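Unit 4: Household Purchasing and Food Waste
Course handout, 4 Nov 2025
Instructor: Catinca Husar

This unit considers how households plan their food purchases and how much of what they buy is thrown away. Students should have completed the October reading on price labels before attending.

Staple goods are bought by habit. In the Tistelstead exercise, students keep a purchase diary for 15 days and enter every item at the time it is bought - not at the end of the week. Items costing less than 50 cents may be grouped under a single heading. 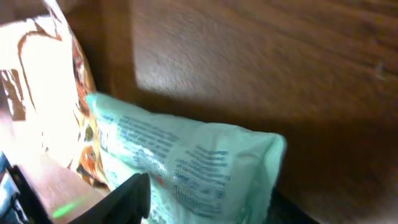
Figure 4.1. Paper bag printed with a loaf outline, beside a wooden surface.

Waste is recorded by weight and is divided into avoidable and unavoidable waste. Peelings, bones and coffee grounds belong to the second group. Stale bread is entered as avoidable, even when it is fed to animals.

The written report may not exceed 2,000 words and counts for 40 percent of the unit grade. Diaries are to be attached as an appendix. Late reports require the written consent of the instructor.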